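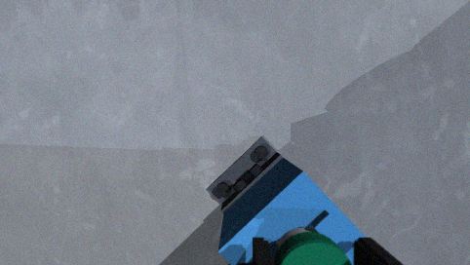 Vue de la caméra poignet dans la simulation, pièce bleue et pièce ronde verte au bas du champ, entre les deux doigts.

Ticket 788 -- Cellule Pivo, jumeau numérique
Ouvert par : Mahlet Kahsay
Priorité : moyenne (haute selon l'atelier, basse selon le planning)
État : résolu, sous surveillance

Symptôme
Depuis la mise à jour du modèle de pince, la cellule simulée refuse la prise une fois sur deux. Message : « cible hors tolérance ». La cible, elle, n'a rien demandé.

23 octobre, 9 h
Relancé le scénario Quiambao sans rien toucher, par acquit de conscience. 200 cycles, 13 refus seulement. Le défaut se tient donc très bien dès qu'on le regarde. Relancé avec les ombres activées : les refus reviennent en masse.

10 h 30
Première piste, l'éclairage. Grande ombre anguleuse à droite sur le sol gris, qui arrive tout près de la pièce bleue. Le détecteur de contours pourrait s'y accrocher. Baissé le contraste des ombres : un peu mieux, pas de quoi pavoiser.

11 h 15
Deuxième piste, le grain. Quelqu'un a réglé le bruit du capteur virtuel en août « pour faire plus vrai ». C'est réussi, on se croirait dans un parking. Réduit de moitié. Aucun effet sur les refus, remis comme avant.

14 h
Comparé le fichier de calibration main-œil à celui de la vraie cellule. Décalage d'environ 19 mm sur l'axe d'approche. Le nouveau modèle de doigts Hirkden est plus long que l'ancien, et le point outil est resté sur l'ancien. Avec les ombres, l'estimation de pose dérive juste assez pour sortir de la tolérance, sinon elle passe de justesse.

15 h 20
Corrigé le point outil, régénéré la calibration, remis les ombres d'origine. 200 cycles, zéro refus. Relancé une deuxième fois, par superstition : pareil.

Reste à faire
- Reporter le point outil dans le modèle commun Rorneo, sinon je rouvre ce ticket à la prochaine synchro.
- Bloquer le chargement quand la pince et la calibration n'ont pas la même version.
- Trouver qui a coché « ignorer les avertissements » dans le profil par défaut. L'historique dit que c'est moi -- à vérifier.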